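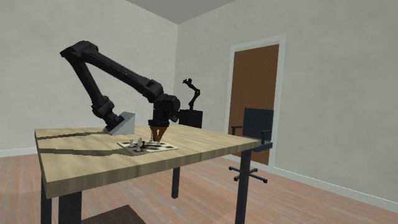
*The simulated room at Ridurbridge, with the big arm over the chess pieces.*

By four in the afternoon the planner had failed 516 times, always at the same point. It would bring the fingers down over the tall white piece, work out a path back up, and stop.

She read the log again. No collision, no joint limit. Just the line Gittins printed when it had run out of ideas: no path found, 30 seconds elapsed.

"Try it without the other pieces," said the man from Ullar, who was on the phone and had been since lunch.

She took them out of the collision list, all but the tall one, and ran it. The arm went up cleanly. She put them back one at a time and ran it after each. It was dull work and she didn't mind it. With the black one in the middle back on the list, the planner stopped.

"How big does it think that piece is?" he asked.

She turned on the collision shapes. A grey box appeared round the black piece, as tall as the chair.

"Big," she said.

Somebody had typed the height in centimetres. The file wanted metres. The change was eight months old and had her initials on it, from the December when they moved everything over from Dronus. She remembered the week but not the line.

She did not say whose initials they were. She fixed the number, saved the file and started the full batch, 2,367 runs, and he said he would stay on until it got past the first hundred.

They listened to each other's keyboards. At run 1,111 he was still there, telling her about his boiler, and the arm was still lifting the piece.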